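Trirnon cell, floor pickup unit. Gripper service + setup
April 2019

Carrying on from the last entry. Gripper was skipping on close, maybe one cycle in five, and the Prumdale log had 161 close faults since the pads were changed. Decided to pull the fingers and do the whole thing properly instead of bumping the current limit again.

Power off, arm parked, fingers off. Four screws, two of them barely finger tight. No threadlocker left on either. Cleaned the threads, new blue threadlocker, snugged in a cross pattern, left overnight before putting any load on. Whoever does this next please WAIT the overnight, last time it was back running in an hour and I think that is how we got here.

Linkage: play in the lower finger pivot, can feel it by hand. Bushing is worn oval. Swapped for the spare from the Erdem kit. That was the last one, order more (put it on the May list already, check it went through). Upper pivot fine, wiped and regreased, very little grease, the excess just picks up floor dust.

Dust in general is the real problem with floor level work. Blew out the finger slots and got a surprising amount of lint. Adding it to the weekly.

Cable next. The loop under the gripper body is longer than I like but when I shortened it the wrist pulled it tight at full roll. Put it back to the old length. Checked the jacket all the way along, one shiny patch where it rubs on the bracket, no cut. Wrapped it. Look at it again next service.

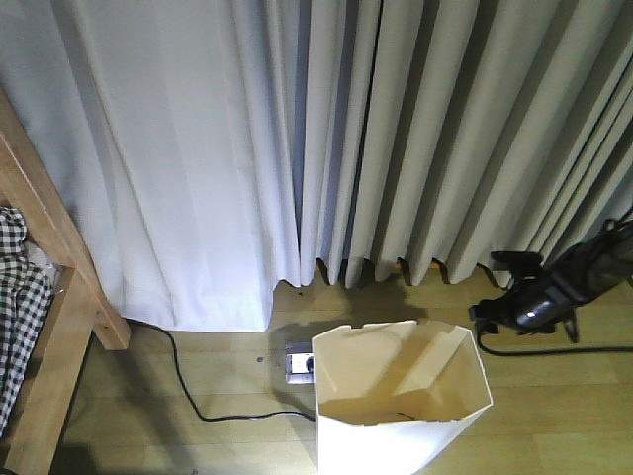

Re-zeroed after the finger swap. Order that works:
1. home wrist
2. open fully, set open = 100 in the config
3. close on the 5 mm gauge block, read the count
4. close on nothing, set closed = 0
5. save, power cycle, read it all back

Step 5 matters, first time round it did not save and I lost half an hour wondering why the close position was off. Grumidell panel says "saved" before it has written anything. Wait for the second beep.

Gauge block reading came out at 77 before re-zero, which is nonsense, so the old zero had drifted a long way. Probably drifting with the bushing the whole time. Would explain why the limit kept needing to go up. Current limit is back at the original setting now, do not touch it without writing it down in here.

Floor height: touched off on bare planks at three spots, near, middle and far. Far one read low. Checked the base clamp and it was loose, a quarter turn. Retightened, touched off again, all three agree well enough. Marked the clamp with paint pen so we can see if it creeps.

Then approach tuning. Started with the speed way down and the E-stop in my hand. The entry pose is the one that needs the most care, the wrist comes in low from the side and there isnt a lot of room between the fingers and whatever they are reaching over.
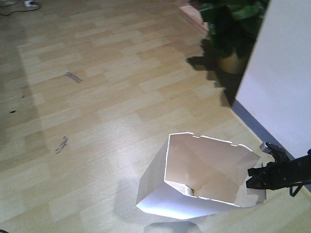

Entry offset is still the old number and needs redoing with the new bushing. The taught point is measured from the finger tips, and the tips now sit where the drawing says they should, so everything taught with the slop in it is a little wrong. The white paper container is the awkward case. Its rim is uneven, with little notches and folds, so a single rim height is a bad guess and the lower finger dipping over the right side wants clearance above the highest point. Raising the entry waypoint and coming down slower from there. Also dropping the side force threshold, paper walls give before the arm notices them.

Things to change in the program:
- entry waypoint up, separate from the hover waypoint (they were the same point, silly)
- slow zone starts at the hover and not after it
- wrist roll held during descent, no blending
- retract straight up first, then out

Hover check is a new step. Stop beside the target at rim height, jaws open, hold, look at it, then carry on. Costs cycle time, dont care for now. Can come out once the offsets are trusted.
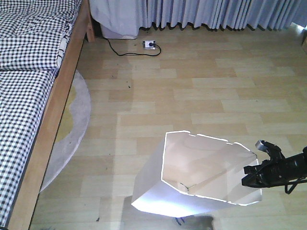

Hover check, jaws open, arm in from the right, white box.

At the hover look at the cable too. It should hang in a loose loop and not be pulling on anything. If it is tight at that pose, the roll is wrong, go back and check the home before changing anything else.

Backup of the config is on the Trirnon share under the old name with "bushing" on the end. Old config kept next to it, do not load it, the zero in there is the bad one.

Still open:
- bushings, order (see above)
- teach entry again, all targets
- second gauge block, ours has a nick on one edge
- ask Erdem if the pivot comes in bronze
- rub patch on cable, recheck
- weekly sheet: add finger slots, base clamp paint mark

Fault counter cleared to zero before power down. Write the number here at the next service before clearing it agian.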